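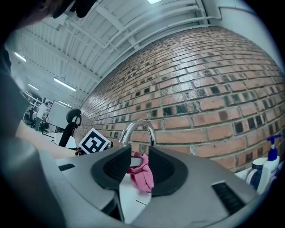
Pink cloth at the sink, Granley kitchen

September
By Shagufta Gilani

Progress report to the Awan Fund: Granley Fruit Share

Hello all, and sorry this is a few days behind when I said I'd send it. The plums came in early and once the plums come in, everything with a keyboard gets left alone until they stop! I've tried to follow the headings on your form but the box for "activity to date" only lets me type a few lines, so I'm sending this as a separate document and you can chop it up however you like.

How it's going

Well, on the whole. When we applied we said we'd find gardens in Granley with more fruit than the people living there could use, pick it with them or for them, share it out, and turn whatever was left into jam, chutney and juice. We have 57 gardens on the list now. I'd hoped for fewer than that in the first year and had only drawn up the map for the streets between the station and the allotments, so the map has had to grow a flap on one side (it's taped on, it looks awful, it works).

Up to the end of last month we'd picked 700 kilos. Most of that was plums and early apples, with a good lot of blackcurrants at the start and some gooseberries that I'd rather not talk about. Pears are next. We haven't touched the quinces and I've been told not to go near them until October, whatever they look like.

The share-out goes as we said it would: the household keeps as much as they want, the pickers take a bag home, and the rest goes to the food pantry or into the kitchen. In practice hardly anybody wants to keep much. There's a lady on Mill Rise with a Victoria plum so loaded that she'd propped the branches on an ironing board, and she took one cereal bowl of plums and shut the door on us.

The picking

Mornings are better than evenings. I'd put evening sessions in the plan because I thought people would come after work, and a few did, but the wasps were at their worst and we kept losing the light under the bigger trees. We start at half past eight now and finish before lunch. If the fund would like that written up as a formal change to the plan then let me know and I'll do it properly.

We've got 21 people who come regularly. Some can climb and some can't, and the ones who can't do the sorting, which I think is the harder job as it means deciding on the spot whether a plum is for eating, for jam or for the compost. We had a bit of a disagreement early on over bruised fruit. My view was that a bruise is fine if it's cooking that day. The other view was that a bruise is never only a bruise. We've settled on a third crate marked "today", and anything in it that's still there at teatime goes on the heap.

Ladders took up far more of my spring than they should have. The insurers wanted tripod ladders, and the tripod ladders we'd priced up were out of stock until July, so in the end I bought one new and one second-hand from a nursery that was closing down. I've kept the paperwork for both. The second-hand one has an inspection sticker and I've had it looked at again since then anyway. Long-handled pickers (the little cloth bag on a pole) turned out to be more use than either, and if I were doing the budget again I'd buy more poles and stop fretting over ladders.

The names of things

This wasn't in the application but it's become my favourite part, so forgive me. A lot of people have no idea what apple they've got. The tree was there when they moved in, or somebody's dad planted it, and the label went years ago. So we've started keeping a notebook with a page for each tree: when it flowered if the owner can remember, when it dropped, what it tastes like, whether it cooks down to fluff or holds its shape.

Two of the trees are down in the notebook under names that I can't find in any book. One is called Winine, which is what the family's always called it, and they think it may have come from a child trying to say something else. It's a small yellow apple, sharp until the middle of the month and then suddenly sweet, and it makes the best juice of anything we've pressed. The other is Lestosia, a big lumpy green cooker that grows against a garage wall. The owner says the name came with the house, written inside the shed door by whoever lived there before. I'd love to send samples of both to be identified properly. There's a fee for it and I haven't spent any of your money on it, but I may come back and ask whether the small underspend on printing could go that way.

In the meantime we've been learning to graft. I say learning. We had an afternoon on it at the end of the winter with borrowed knives and a lot of sticking plasters, and some of the grafts took and are sitting in pots behind the hall. If they come through the cold we'll offer them back to the gardens that lent us the wood.

The kitchen

We have the kitchen for the jam and chutney sessions as agreed, and the hire cost has stayed where it was in the budget. Sessions are kept small. I'd planned for bigger groups but with hot sugar on the go I didn't like having people squeezing past each other, so we run shorter sessions and more of them, and everyone takes a jar home.

What we make depends on what came through the door. Plum jam, obviously. Blackcurrant, which sets if you so much as look at it. A plum and ginger chutney that was far too vinegary in May, when we tried it with fruit out of the freezer, and is now rather good. Apple jelly nearly finished me off because you mustn't squeeze the bag, and it's very hard to stand beside a dripping jelly bag and leave it alone overnight. We squeezed it. It was cloudy. It tasted the same, and it went at the harvest stall before the clear ones did.

Labels have been a bigger job than I allowed for. Every jar needs its ingredients, its date and the allergy wording, and I wanted the street name on too so that people would know where the fruit had grown. A few owners weren't keen on having their street on a jar, fair enough, so those just say Granley.

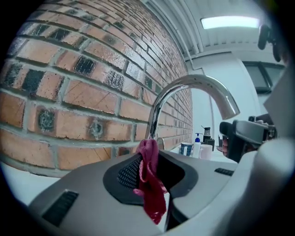 I came for the free jam and I've ended up pruning my neighbour's tree, says one of the feedback cards from the August sessions, and could you please run the pruning day again in winter because I missed half of it looking for the hall.

We will be running it again, and I'm going to put up better signs! Quite a few of the cards asked for the same. Pruning is the thing people are most nervous about and it makes the most difference to what we'll be picking in a few years, so I'd like to give it two dates in the new year where the plan has one. The cards also asked for sessions for people who can't have sugar, which I hadn't thought of at all. We've been trying fruit butters cooked very slowly with nothing added. They don't keep like jam does and they have to live in the fridge, but they've gone down well.

There were some grumbles as well and you should have those too. The text messages about picking mornings go out too late for anyone with children to sort out. Somebody thought the bags for pickers were stingy. And one household felt that we'd left their lawn in a state, which we had, it had rained all night and we should have waited. I went round with grass seed and an apology.

Money

The spreadsheet is attached. We're under on printing and over on jars. Jars are the one thing where I simply guessed wrong. I thought we'd be given enough old ones, and we were given masses, but the lids are all different and lids are what matter. New lids for odd jars cost nearly as much as new jars. So I've bought new jars in one size and the donated ones are going to anyone who wants them for their own cooking. Travel is on budget, equipment is on budget now that the ladders are dealt with.

I haven't claimed anything against the juice press yet. We've been borrowing one from the allotments and I'd like to see how it copes with the main apple crop before buying our own. It's a good press but it leaks at the spout, and you need somebody holding a jug under the wrong end.

What's next

Pears, then the late apples, then quinces when I'm allowed. The apple day is in October at the hall, with pressing outside if it's dry and in the porch if it isn't. You'd be very welcome to come, any of you, and please bring clean bottles with lids. I'll need numbers for soup. After that we go quiet until pruning, and I'll use the gap to type up the tree notebook, as at the moment there's only the one copy and it's got chutney on it.

Could you let me know by the end of the month about moving the printing money? The identification people only take fruit while it's fresh and the Winine doesn't hang on the tree for long.

Shagufta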